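Recaler une caméra fixe sur la base du robot : tutoriel pas à pas

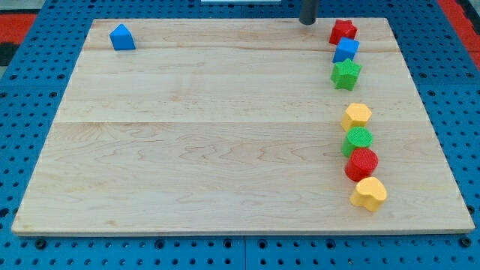 À quelle fréquence faut-il refaire l'étalonnage caméra-robot ?

Après chaque démontage de la caméra ou du bras, et dès que l'erreur de pointage dépasse 3 mm. Entre deux, un contrôle rapide au début de chaque série d'essais suffit.

Ce tutoriel décrit la procédure que nous suivons avec l'outil Drulura, version 5. Il suppose que la caméra est fixe, qu'elle regarde le plan de travail de biais et que ses paramètres intrinsèques sont déjà connus. Si ce n'est pas le cas, commencez par la page « Intrinsèques » rédigée par Nandini Nambiar.

Ce dont vous avez besoin

Un poste avec Drulura installé et le pilote du robot en marche.
Une pointe rigide montée au bout du bras, de longueur connue.
Un plan de travail bloqué mécaniquement. Un plateau simplement posé finit par glisser et l'étalonnage ne vaut plus rien.
Quelques objets de formes et de couleurs différentes pour la vérification finale. Nous utilisons des blocs de type mousse : étoiles, cylindres, un cube, un cœur, un prisme hexagonal.

Étape 1. Définir le repère du plan

Placez le bras en mode guidage manuel et amenez la pointe sur trois points du plateau : l'origine, un point sur l'axe x, un point du côté des y positifs. Éloignez-les autant que l'espace le permet. À chaque point, lancez la commande d'enregistrement :

drulura plan ajouter --nom origine
drulura plan ajouter --nom axe_x
drulura plan ajouter --nom cote_y

Puis calculez le repère :

drulura plan calculer --sortie plan.yaml

Ouvrez plan.yaml et regardez la normale. Sur un plateau horizontal, sa composante z doit être très proche de 1. Si elle est négative, vous avez interverti deux points. Recommencez l'étape plutôt que de corriger le signe à la main, les axes seraient faux.

Étape 2. Relever les correspondances

Il faut maintenant associer des positions dans l'image à des positions dans le repère du robot. Le minimum théorique est de quatre points pour une homographie ; nous en prenons 7, répartis sur toute la surface, bords compris.

Pour chacun :

1. Amenez la pointe au contact du plateau.
2. Attendez que le bras soit immobile.
3. Cliquez sur l'extrémité de la pointe dans la fenêtre de l'image.
4. Validez avec Entrée.

Avec une caméra inclinée, le bord lointain du plateau occupe moins de pixels que le bord proche. Une erreur de clic au fond coûte donc plus cher en millimètres. Agrandissez la vue avant de cliquer sur les points éloignés.

Étape 3. Calculer la transformation

drulura etalonner --plan plan.yaml --points points.csv --sortie camera.yaml

Le programme affiche l'erreur résiduelle de chaque point, puis la moyenne. Chez nous, une moyenne inférieure à 1 mm est normale. Si un seul point se détache nettement des autres, c'est presque toujours un clic raté : supprimez la ligne dans points.csv, relevez le point de nouveau et relancez. Si tous les points sont mauvais, vérifiez d'abord la longueur de la pointe dans la configuration.

Étape 4. Tenir compte de la hauteur des objets

L'homographie n'est valable que pour ce qui touche le plan. Le dessus d'un bloc se trouve plus haut, et sa projection est décalée dans la direction opposée à la caméra. C'est la cause la plus courante des saisies à côté de la cible.

Indiquez la hauteur de chaque classe d'objet dans objets.yaml :

etoile: 
 hauteur_mm: 25
cylindre: 
 hauteur_mm: 30

Mesurez vos propres pièces, ces valeurs sont celles de notre jeu. Le module de perception prend le centre de la face supérieure et le ramène ensuite à la verticale sur le plan. Les ombres peuvent aussi fausser le contour. Muthu Varma a ajouté un seuil sur la saturation, saturation_min, qui écarte la plupart des ombres portées sur le bois clair. Augmentez-le par petits pas si les contours restent trop larges.

Étape 5. Vérifier avec de vrais objets

Disposez les blocs sans chercher l'alignement. Laissez-en un seul dans un coin, et placez-en deux au contact l'un de l'autre. Les objets qui se touchent ou se masquent en partie mettent la segmentation à l'épreuve, surtout quand leurs couleurs sont identiques.

Lancez ensuite :

drulura verifier --survol --hauteur 50

Le bras se place au-dessus de chaque objet détecté et s'arrête. Réduisez la vitesse pour le premier passage et gardez la main près de l'arrêt d'urgence. Notez l'écart entre la pointe et le centre du bloc. Un écart constant, dans la même direction partout, indique un mauvais décalage d'outil. Un écart qui grandit vers le fond vient en général des points relevés à l'étape 2.

Problèmes fréquents

Deux blocs sont détectés comme un seul. Activez separer_par_couleur. Si les deux ont la même teinte, il faut passer par la découpe de contour, plus lente.

La détection clignote d'une image à l'autre. Fixez l'exposition et la balance des blancs. Le délai par défaut de 600 ms entre deux lectures peut aussi être allongé.

Le message « plan incohérent » apparaît. Le fichier plan.yaml est plus récent que camera.yaml. Refaites l'étape 3.

Les étoiles sont saisies de travers. L'orientation d'une étoile à cinq branches se répète tous les 72 degrés. Déclarez symetrie: 5 dans objets.yaml pour que le planificateur choisisse la rotation du poignet la plus courte.

Archiver le résultat

Copiez camera.yaml, plan.yaml et points.csv dans le dossier du poste, avec le nom de l'opérateur. Les anciens fichiers se gardent : ils servent à voir si une caméra dérive. Pour le poste Varghese, prévenez Pavithra Acharya avant de remplacer la version active, deux programmes lisent le même fichier.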